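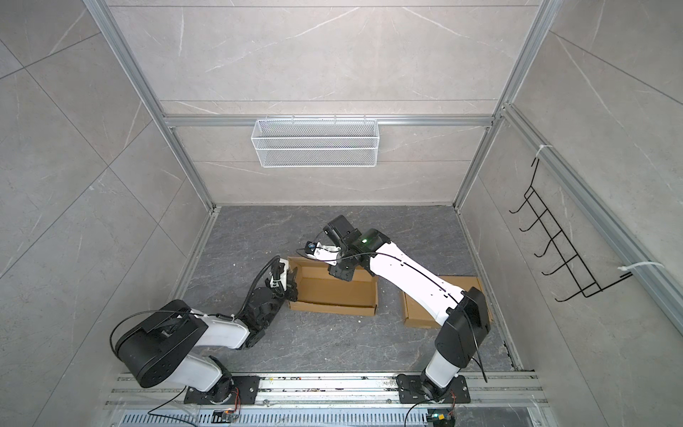 Müzeyyen Güler wrote to ask if you can hang storage in a tiled corner without drilling a single tile, and could the floor part please be something cheaper than plastic bins. Yes to both, and I'm so happy it came up, as I've been wanting to write about cardboard trays for ages!

2 min read · 41 shares

We use cookies to remember your settings. Accept / Manage

The idea is simple. If you have a metal rail or crossbar along the wall, let it carry everything that can hang, and use shallow cardboard trays for whatever has to sit on the floor. You can do the whole thing in an evening with a knife and a handful of zip ties.

What you need

A wire mesh basket with hooks on its top edge
A wire rack with upward-curving hooks
Zip ties, 200 mm long
One or two cardboard boxes with decent lids
A sharp utility knife, a metal ruler and a pencil

Start with the basket

Clip it over the crossbar before you put anything in it. Push down on the front edge with your palm. If the hooks ride up, pinch them a little tighter with pliers and try again (go gently, thin wire doesn't like being bent back and forth). A long, low basket is my favorite for this because you can see to the bottom of it without taking anything out.

Then the rack

Hold the rack against the side rail and check that the hooks curve up. I have put one on upside down and then stood there wondering why my tape kept falling off, so do check! Run one zip tie near the top and another near the bottom, both loose. Get the rack to the height you want, then pull them tight. Leave the tails on until you've lived with it for a day or so, and only then snip them.

Now the trays

A box lid is already a tray, so if you have a good one, you're done. Otherwise take a box and draw a line all the way around, as high as you want the walls. Mine are always low. High walls turn a tray back into a box, and then things go in and never come out.

Cut along the line with the ruler held flat, taking two or three light passes. If you're starting from a flat sheet, score the fold lines on the outside face first, fold them over the edge of a table, then slit the corners and tape the flaps inside. For small parts I like a tray 28 cm long. Bigger than that and I start piling.

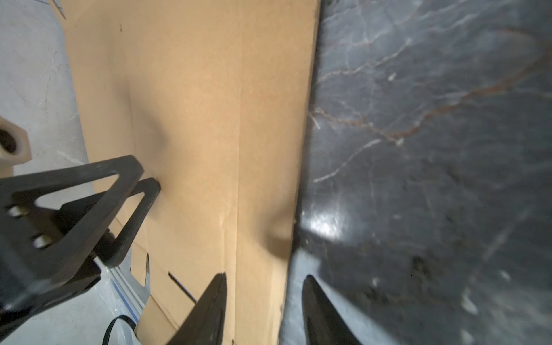
Corrugated cardboard beside the dark marbled surface.

A few things about cardboard. An old crease down the middle is fine in a base, but keep it out of the walls, where it will sag sooner or later. A torn edge can be trimmed back or folded under and taped. Small slits I just cover from below with packing tape and forget about.

Set the trays down with the long side facing you and leave a hand's width between them for sweeping. On a dark floor the brown shows up beautifully, and you really do find things faster!

Write on the walls of the trays if you like. Pencil first, marker once the sorting has settled down. When a tray gets soft or grubby, flatten it, recycle it and cut another one.

Bent Hviid

2 comments · Share this page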